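Questions about the Skesska handheld gripper study

Last updated Apr 26, 2020

What is the study about?

We wanted to know whether a robot arm can learn kitchen jobs from recordings made by people holding a gripper in one hand, with no robot in the room. The method is called Skesska. The work was done at the Galness lab by Ignacio Bravo, Ngan-ling Siu and Inês Antunes.

How is this different from driving the robot remotely?

With remote driving, a person steers the arm through each task while the arm records its own joint positions. It is slow, and you need the arm. With a handheld gripper the person does the task directly, and the path of the tool is worked out afterwards from the video.

How many recordings did you use?

The main result uses 295 recordings. A further 11 were thrown out because the path of the gripper could not be recovered from the video. Those failures are listed in the appendix to the report.

Who made the recordings?

Five people. Two had used a handheld gripper before. The others were given a short practice period, and their practice runs are not in the set.

What did the robot have to do at the end?

It had to carry out the same jobs on a table it had not been trained on. We ran 111 trials, split between the tasks. A trial was scored as a success only if the object ended up in the right place and nothing else on the table had been knocked over. Moving a neighbouring object without tipping it was allowed.

Did it work better than remote driving?

For picking up and placing, yes, with the same number of hours spent on collection. For jobs where the gripper has to press down on something, we saw no clear difference. We think this is because the video says very little about force, but we have not tested that.

Why is there so much on the table during recording?

A model trained on a bare table tends to fail when other things are nearby. We put out ordinary kitchen items and food and change the layout between sessions. The items are not all used in the task.

What are the square markers for?

They are fixed points of known size. The software finds them in each picture and uses them in working out where the parts of the gripper are. If one is covered for a short time the software can fill in the gap. Long gaps are flagged and checked by hand. 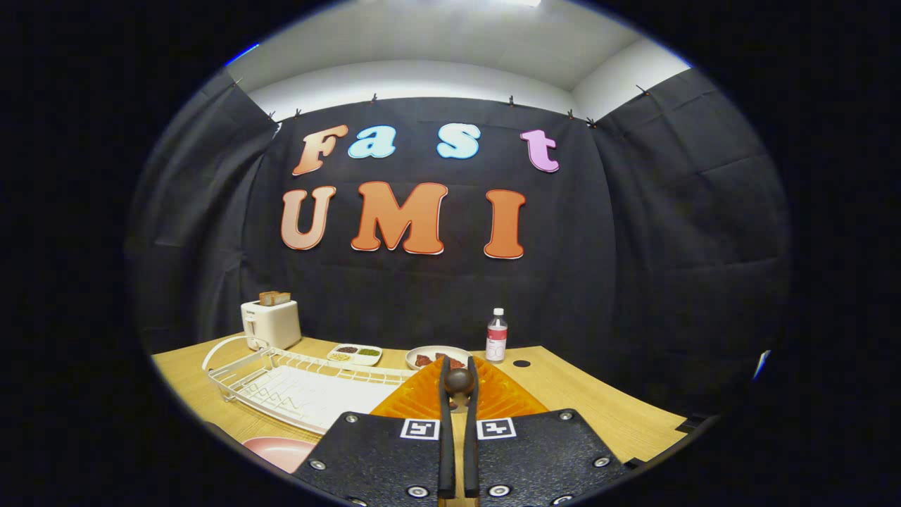
Handheld gripper during recording, with a small dark brown knob held between the fingers above the orange mat.

Why does the table edge look bent?

The lens is very wide and we do not straighten the picture before training. Ngan-ling Siu tried a straightened version early on. It lost too much at the sides, where nearby objects often are.

Does the model need the dark backdrop?

No. The test table had a plain wall behind it and no curtain. We have not tried it in a room with people walking past.

Can I get the recordings?

Not yet. We hope to release them in May, once Lurdes Sampaio has finished checking the labels. The settings used for training are already in the report.

Who should I contact?

Write to Inês Antunes about the method and to Judite Rocha about access to the recordings. Please include the name of your group and what you plan to use them for.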